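Bogdan Piątek
March 30, 2018

People keep asking me if a machine can do the chores yet. I have spent a good part of the winter on that question, so I'm going to answer it in a few posts. Short version: some chores, in some rooms, slowly.

Start with the shop floor, where things are easier. At Prerus we had a cell that moved boxed parts from a belt to a rack. Same box, same height, same light all day. It ran 16 hours at a stretch and the only person near it was the one refilling the label printer.

Then the customer changed the box. The new one was a little softer on one side. The cell crushed 3 of them before lunch and we stopped the line. A new hire would have squeezed less on the second try.

A house is that problem all day long. Every object is a new box. Chairs get moved. The towel is never folded the way it was on Tuesday. The people who say "just add a better camera" have not tried to pick up a wet sock with two metal fingers.

So we do a lot of it in simulation first. You can drop an object and put it back for free, and you can run the same reach all night. The list we work from at Casora has 173 household tasks on it, from "close the drawer" to "make the bed." Anything with a lamp on it turned out harder than I guessed.

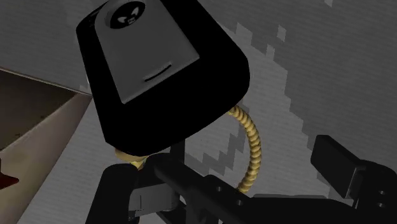
Lamp task in the simulator, gripper in close to the narrow end of the shade.

Why lamps? A person moves one without thinking. You steady it with one hand, you bend the neck with the other, and you feel when it starts to tip. With one gripper you get to do one of those at a time.

A bendy neck is also a pain to model. In the software it's a chain of small stiff pieces. On a real desk it sags, springs back a little, and ends up somewhere you didn't ask for. A policy that looks fine on screen can be off by a finger's width on hardware, and a finger's width is a miss.

Our rule before anything leaves the simulator is 30 clean runs in a row with the object placed differently each time. Most tasks on the list have not passed. Drawers have. Cups mostly have. Bedding isn't close.

Someone brought up the Tokgöz demo with the dishwasher. I saw it too. It's good work - I'd like to see it with someone else's dishes. Plates all one size in a rack that never moves is a shop-floor job that happens to be in a kitchen.

What would I pay for today? A floor vacuum, sure. A machine that carries a full bin from one end of a stockroom to the other, yes, and Trivadico will rent you one by the month. Anything that has to tidy a desk, no.

I'll post again in September when we rerun the whole list. If the bedding numbers move I'll be surprised, and I'll say so.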